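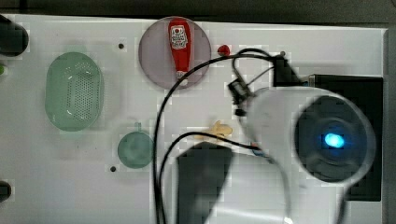
Unathi Mokgethi had the kitchen things out on the white table by nine. The ketchup lay across the mauve plate and the green colander was off to the left. Her mother had bought that colander in Tasley, in April, the year the shop closed.

"Keep or give?" her brother asked from the doorway.

"Keep the plate."

"And the colander?"

She thought about it. It was too small for a family's pasta and she lived alone now. She had rinsed grapes in it every summer until she was 21.

"Keep," she said.

He wrote that down. The buyer, a man named Potgieter, wanted the house cleared by Friday, and he had called more than 3 times to say so. The last call had been at supper.

"Ketchup?"

"Check the date."

He went around the table and read the back of the bottle for a long time. Then he asked if there was any bread, and she went to look in the pantry.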